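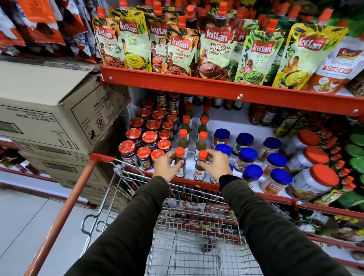 Oddale (demonstration service)

Oddale is a commercial service that supplies first-person video of people handling goods in stores, for use in training robot arms and two-handed mobile robots. It is sold by Tanguy, a company based in Prakeditz, and was announced on June 22, 2018. Customers buy either finished sets of recordings or a kit with which they make their own.

Overview

The service covers routine store work done by hand: taking items from a shelf, placing them in a cart, returning them and straightening rows. Each recording is filmed from head height, so that the hands, the shelf and the cart share one view. The standard catalog lists 52 tasks, of which 16 require both hands to hold separate items at the same time. Jars, bottles and soft pouches are treated as separate classes, as each calls for a different grasp.

Tasks are recorded on stocked shelves in ordinary stores. Tanguy's guidelines ask that products be left as found before a session, including items that lean or stand close to their neighbors.

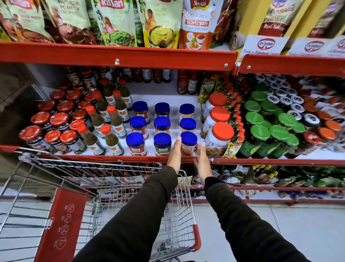
Two-handed work at a shelf of Veeba jars, with green chilli sauce bottles to the left.

Kit

The Oddale kit consists of a head-worn camera, a charging case, a calibration card and a printed task guide. It weighs 3 pounds when packed. The wearer's hands are left bare, and no markers are attached to the goods. Footage is stored on the camera and later copied to a computer, where software called Londotero divides it into single actions and adds labels – reach, grasp, lift, place and release. Labels are checked by a person before delivery.

Earlier versions of Londotero could follow only one hand at a time. Two-hand labeling was added the following February and is now part of every plan.

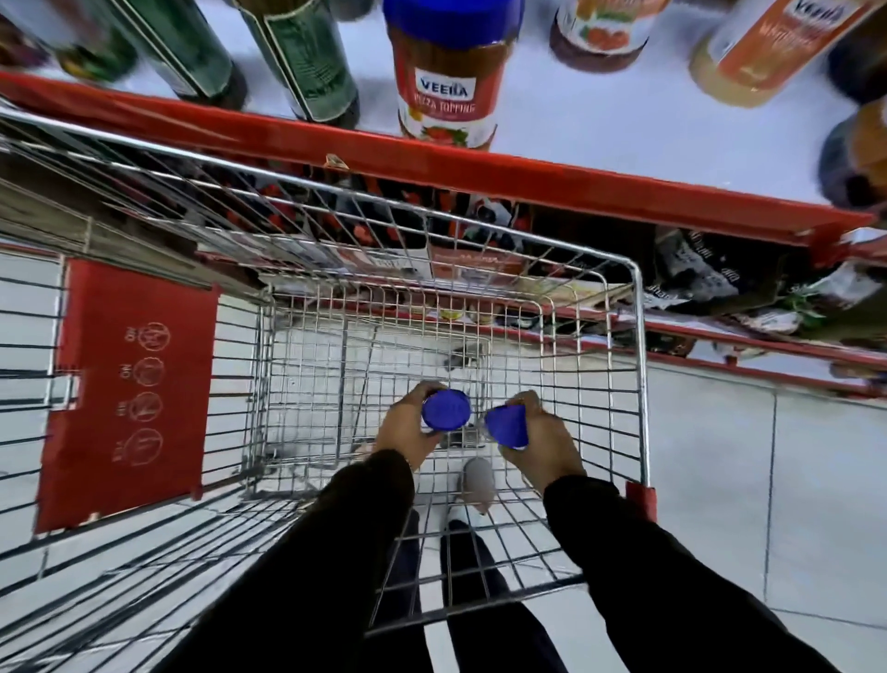
Cart tasks are priced separately from shelf tasks, as wire baskets make labeling slower. The grid often crosses the outline of an item, and the lid may be the only part of a jar that remains in clear view from above. Tanguy offers these recordings in sets of 43, with a choice of one-handed or two-handed placement.

Limitations

The recordings contain no measurement of grip force. Customers whose robots handle glass must obtain such data elsewhere or set force limits themselves. The kit is also not intended for use in freezer aisles, and its warranty excludes damage caused by moisture.

See also

Learning from demonstration
Mobile manipulator
Shelf-stocking robot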